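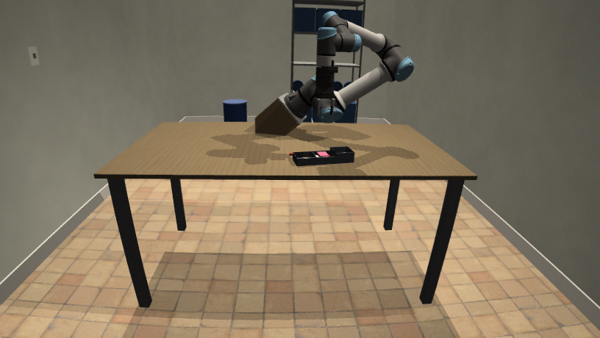 My mornings with the radio

By Prodromos Stefanou
February

When I moved to Drisgate, the first thing I bought for the kitchen was a radio. I did not have a proper chair yet, and I ate my soup standing, but I had music at breakfast. My sister laughed at me on the telephone. She said that a person who owns one spoon should buy a second spoon. I bought the spoon later.

In my childhood home the radio was always on a classical station, and my father would not let us touch the dial. He was a tailor and he worked in the room next to the kitchen, with the door open. If a string quartet was playing, we had to be quiet until the end of the movement. Between the movements we could ask for things. I learned very early how long a slow movement can be when you want to go outside.

So I listen today in almost the same way. I switch on at seven, before the coffee, and I try not to look at what the program will be. I like to guess. With Haydn I am often right, with Mozart I am often wrong because I say Haydn again. Last week there was a piano trio that I was sure came from Vienna, and the announcer said it was by a composer from Plestard whose name I could not catch. I wrote down what I heard, in Greek letters, and took the paper to the library. The lady there tried three spellings with me and we found nothing. If some reader knows a composer from Plestard who wrote trios, please write to me.

The program I wait for most is the one where they compare recordings. They take one work and play the same eight bars by different orchestras. At first I found this very tiring, like tasting soup from many pots and never getting a bowl. Now I enjoy it. Some weeks ago it was a cello suite, and they played a recording from 1987 made in the church at Beaulieu. The cellist takes the sarabande so slowly that I put down my cup. You can hear him breathe before each phrase, and once there is a bird, very small, behind the music. The critic in the studio did not like it. He said the tempo was "self-regarding", a word I had to look up, and he chose a younger player, much faster and very clean. I thought about this all day – maybe more than was reasonable.

I found the Beaulieu recording afterward in a secondhand shop, two discs in a box with a broken hinge. The booklet was missing, so I still don't know the name of the person who made the sound. I have played the second disc more than the first. The fifth suite is on it, and he plays the prelude as if he is reading a difficult letter.

There is also a live concert in the evenings, but I am not so faithful to it. By that hour I am sleepy, and applause wakes me in a bad mood. The Leniseo Quartet was on last month and I stayed awake for all of it – two quartets by Dvorak and a short piece as an encore, which my neighbor says was Suk. He sings in a choir and I believe him.

They will come to our town hall in the spring. I have asked for a seat on the left side, near the first violin. The ticket office has not answered me yet.

Last updated: February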